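Jae-in Ko
August 5, 2018

OK so I have to turn in the equipment list for the sorting bench by the end of the month and I'm going to think out loud here, sorry in advance to everyone who follows me for bread pictures. (1)
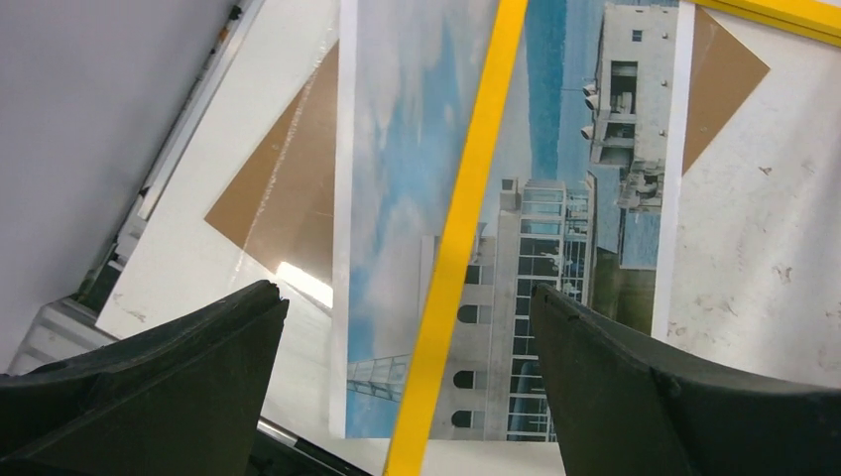

The arm itself is paid for. It's everything that hangs off the arm that's eating me alive. I started with one line that said "gripper" and now I have 23 lines on the sheet and most of them are screws, cables, and things that hold other things. (2)

Big one first: fingers. We handle flat stuff. Prints, boards, thin cards. Flat stuff is miserable to pick up, and fingers with worn tips make it worse. So do I buy one nice set or a pile of cheap ones? (3)

I got quotes from Tromden and Danutum. Tromden's fingers are lovely and cost 2 times what Danutum wants. Danutum says four weeks, Tromden says "in stock" and then in smaller type says in stock at the other warehouse, lol (4)

Right now I'm leaning Danutum for the fingers and Tromden for the mounting plate, because a plate you buy once and fingers you buy forever. Tell me if that's dumb. (5)

Somebody asked about suction. Yes! I want suction! A glossy print is pretty much the dream case for a cup. But then it's the cup, plus a pump, plus hose, plus a valve, plus somewhere to put a pump that doesn't drive the people at the next desk up the wall. I priced it and it came to roughly 40 percent of what I have left. Parking that for October. (6)

Cheaper thing I almost forgot: lighting. Shiny boards throw glare right back at a wrist camera and I've been acting like that's a software problem. A diffuser panel is 50 bucks. It's going on the list above the fancy cable tray, which I love and do not need. (7)

Also yellow tape. We go through a silly amount of it. I used to expense it as office supplies and got a very polite email. So now tape has its own line, hello tape (8)

Nukalar wants to sell me a service plan. Two visits a year, phone support, "priority parts." Has anyone here used the priority parts bit? Did parts show up any faster? I can replace a finger myself in ten minutes, so I'd be paying for the scary stuff, like a wrist joint going bad. (9)

Update, the Nukalar guy called back and he'll split it, so I can get phone support without the visits. Much happier with that. Still waiting on the number in writing. (10)

Thing I'd do differently: last year I budgeted for the hardware and put zero down for the stuff we practice on. Then I was begging old prints off the design folks and they ran out. So there's a line for test material this time, and it covers reprints when things get scuffed or bent. (11)

Question for the people who do this for real (hi Do, I know you're reading): how much do you hold back for surprises? My boss wants the number to be zero. My boss has never ordered a cable that came with the wrong connector. (12)

Do wrote back and says ten percent and don't call it "surprises," call it "spares and fittings." I've renamed the row. Sheet goes in tomorrow morning, and if you've got strong feelings about finger tips I need them tonight please! (13)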